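Kit, balls, boots, bottles — how to keep it all going through a season

Quick page this. Half of it was scribbled in the car park at Pundine sports hall waiting for under-twelves to find their other shoe. Mostly basketball and five-a-side stuff but a lot of it does for netball, badminton, whatever you've got lying in the hall. Skip to the bit you need.
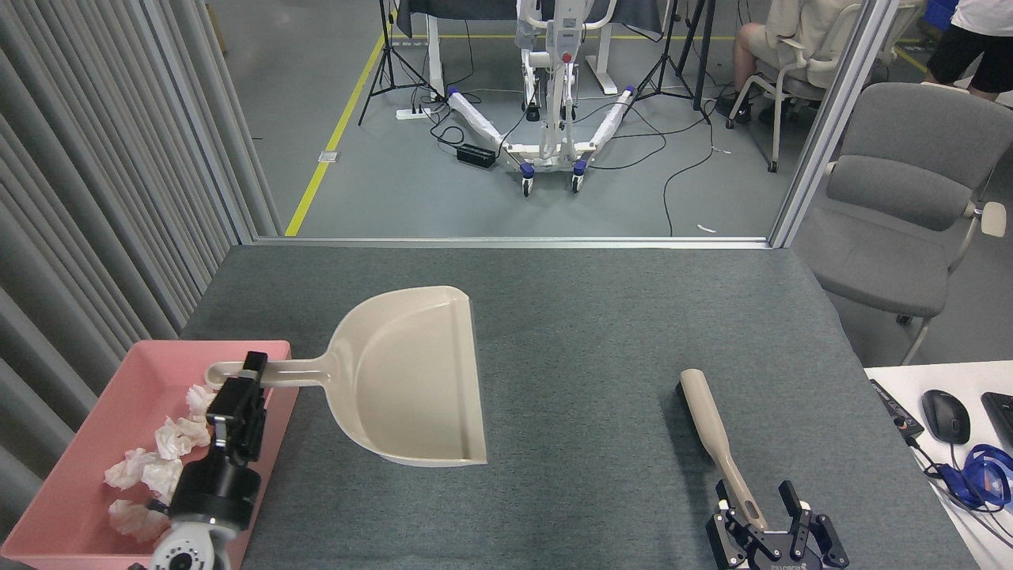
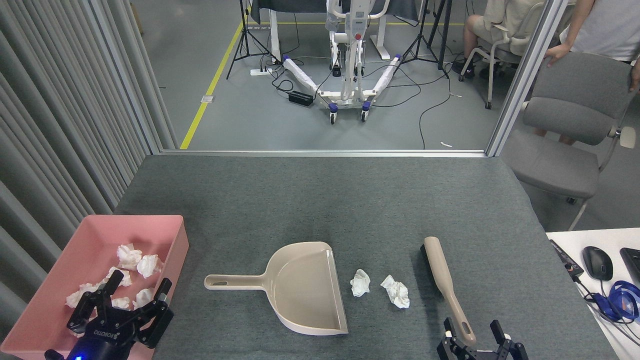
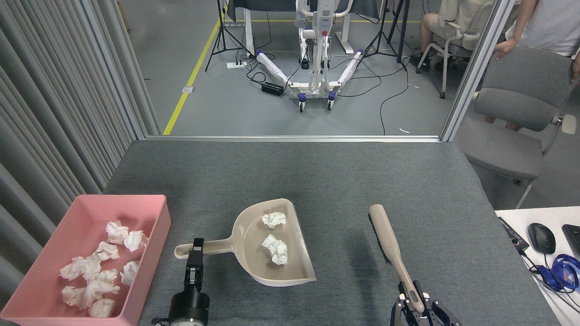
Crumpled white tissues in all three, and a dustpan in each as well.

Updated Thu 25 December, mainly the pump section and the bit on mouthguards.

WHEN YOU GET IN

Bag open straight away. Not in ten minutes. Everything out, on the floor if need be.

Wet things over the bath or on the airer. Dry things (spare socks, the jumper you never wore) go back in the drawer, don't wash them for the sake of it.

Bag itself: turn it upside down and shake it outside. Leave it hanging by the bottom loop if it's got one, zip fully open. End pockets too. There's always a banana in an end pocket.

If you really can't wash till tomorrow, at least rinse shirts in cold water and wring them out. Two minutes in the sink. Makes a massive difference to the smell.

WASHING THE KIT

Inside out. Numbers and badges last far longer that way, and the sweaty side is the inside anyway.

Thirty degrees, small dose of liquid, no softener. Softener leaves a coating on sports fabric and then it stops drawing sweat off you. If you've been using it for years, a couple of washes without will bring most of it back.

Still smells after a wash? Soak first. Washing up bowl of cold water and a mug of white vinegar, half an hour, then in the machine as normal. Never vinegar and bleach together, not even a splash.

Shin pad sleeves, knee supports, wrist bands — pillowcase with a knot in it, or they wrap round everything. Do up all velcro before it goes in. Velcro eats bibs.

Bibs. Wash every other week if they're shared, every week if it's kids. Peg them by the hem, not the shoulder, the elastic goes otherwise.

Don't tumble dry anything with a printed number. I did our whole away set once, and the eights stuck to the nines. Peeled apart but you could tell all season.

Mud: let it dry. Brush off. Then wash. Putting wet mud in the machine just spreads it about and you'll be scraping the filter on Sunday night.

Grass stains — rub in a bit of neat washing liquid, leave it twenty minutes, cold rinse. Old toothbrush is good for the knees of goalie trousers.

Blood: cold water only, as soon as you can. Hot sets it.

INDOOR SHOES

Keep them for indoors. That's the main tip really. Walk to the hall in something else and change on the bench. Soles stay grippy for months longer.

Slippy soles? Damp cloth across the bottom before you go on, and again at half time. Nine times out of ten it's only dust off the court. If that doesnt do it, warm water, drop of washing up liquid, nail brush along the grooves, dry with a towel.

Insoles out after every session. Stand them up against the skirting board. Shoes opened right up, tongue pulled forward, scrunched newspaper in the toes if they're soaked. Change the paper after an hour or so. Not on the radiator, the glue goes and the sole starts to flap.

Smelly ones: spoon of bicarb in each, shake it round, leave overnight, tip out in the morning and bang the heels together outside. Don't leave it in for a week, it cakes.

Flapping sole: clean both sides properly, let it dry a full day, flexible shoe glue, then wind a bike inner tube round the whole thing tight and leave it till the next evening. Inner tube is miles better than tape or books.

Frayed lace ends — dip in clear nail varnish, twist, let it dry. Or just buy laces, Givby has them on the counter and they're cheaper than the varnish.

BOOTS

Bang together, stick or butter knife for the clods, then a wet brush. Never hold them under the tap so the inside gets filled.

Loose studs: take them out every few weeks and put a smear of petroleum jelly on the thread. They come out easy in March when you want to swap. If one's seized, hot water on the stud only for a minute, then the key, slow pressure.

Leather ones want a bit of conditioner once a month. Synthetic, nothing, just wipe.

BALLS

Indoor balls and outdoor balls, two different things. An indoor leather one on tarmac is finished in an afternoon. Write IN or OUT on it by the valve with a marker.

Cleaning a composite ball: 300 ml of warm water, one small squirt of washing up liquid, cloth wrung out hard. Wipe, then a second cloth with plain water, then dry. Don't dunk it. Don't spray furniture polish on it, yes people do, and then wonder why nobody can catch.

Rubber balls you can just scrub in a bucket.

Storing: somewhere indoors that doesn't swing from hot to cold. Car boot is the worst place there is. Garage next worst. Under the stairs is fine. Don't stack heavy stuff on them or they go egg shaped and never come back.

If you've got more than three, a cheap laundry bag with a drawstring hung off a hook. Takes up no floor.

Bounce check for a basketball: hold it so the bottom is level with your forehead, drop it, should come back up to somewhere near your waist. Higher, let a bit out. Lower, pump.

PUMPING

Wet the needle. Every time. Spit is fine, glycerine drops better. A dry needle drags the valve rubber and that's your slow leak right there.

Straight in, no wiggling. Pump slow. Hold the ball between your feet if you've got no one to help.

I've had a Womik hand pump for years, the sort with the needle stored in the handle. Does the job. Keep spare needles in an old film pot or a mint tin, they bend if you so much as look at them.

Slow leak test: pump it up, put the valve under water in the sink, watch for bubbles. Bubbles at the valve, try working a drop of glycerine in with the needle a few times and leave overnight. Bubbles from the seam, it's a garden ball now.

Cold weather: pump it up at home and it'll feel soft by the time you're stood outside. Take the pump with you and do it there.

BOTTLES AND MOUTHGUARDS

Bottle apart every night. Lid, spout, the little rubber valve thing. If you've never taken the valve out, brace yourself. Black bits. Bottle brush, hot soapy water, cotton bud for the spout, left open upside down to dry.

Squash left in over the weekend — rice trick. Spoonful of uncooked rice, warm water, squirt of soap, shake like mad, rinse well.

Label on the bottom as well as the side. Side labels come off.

Mouthguard: cold or lukewarm water, never hot, it'll lose its shape. Toothbrush it, let it dry, then into a box with holes in. Box gets washed too, once a week. If it's got bite marks right through or it's loose, new one.

GLUEY AND STICKY THINGS

Tape residue on shin pads and rackets: rub of cooking oil, leave ten minutes, wipe, then soap. Check a small patch first on anything painted.

Racket grips. Old one off, wipe the handle down with a barely damp cloth, dry. Start at the bottom, overlap by a few milimetres, keep pulling it snug as you go. Finish with the tape that came with it. Electrical tape works if you've lost that. Ours always lost that.

Handball resin on hands: baby oil, then soap. On shirts, freeze the shirt in a bag, crack it off, oil on what's left, wash on its own.

THE HOOP OUT THE BACK

Base filled with sand if you can be bothered, water if not. Water wants topping up over the summer and can crack the base in a hard frost, so leave a gap at the top for it.

Check the bolts behind the rim at the start of spring. Ten minutes with a spanner. Bit of grease on each while you're there.

Rust on the rim, wire wool, wipe, metal paint, two thin coats. Net off first! Then a new net, nylon one, they're easy. Loops on the hooks one after the other, pull down hard when done. Givby do a plain white one which has lasted us two winters.

Folding it down in a gale saves a fence panel. Ask me how I know. Actually our neighbour's fence panel.

STORING IT ALL

One box per sport doesn't work in this house. One box per day does. Tuesday box, Saturday box. Everything for that day goes back in once dry, lid off.

Ours are 31 litre ones, they fit side by side on the bottom shelf and hold a ball, shoes and a full kit with the bottle on top. Bigger than that and you can't lift it past the coats.

Hooks low enough for the kids. Shin pads on a carabiner, clipped to the bag. Gum shield box in the same pocket every single time.

Sheet of card inside the lid: shirt, shorts, socks, shoes, bottle, inhaler. Cross out what doesn't apply.

SATURDAY MORNING

Set up the night before. Bottle filled and in the fridge. Shoes by the door with socks in them.

Matches at Pundine run almost 90 minutes all in with the warm up, so bring something for the little ones to sit on, the benches are freezing. Ozoliņš opposite is open early for rolls, cash is quicker.

Plastic bag for wet stuff. Second plastic bag for when the first one splits. Old towel stays in the car permanently, gets washed when you remember.

Cold pack, plasters, hair bobbles, safety pins, a pen. All in one pencil case in the side pocket. Restock it on the Sunday, same day you do the bibs.

More on goalie gloves when I get a minute. Short version: lukewarm water, no soap powder, dry them flat and away from the sun, palms never touching.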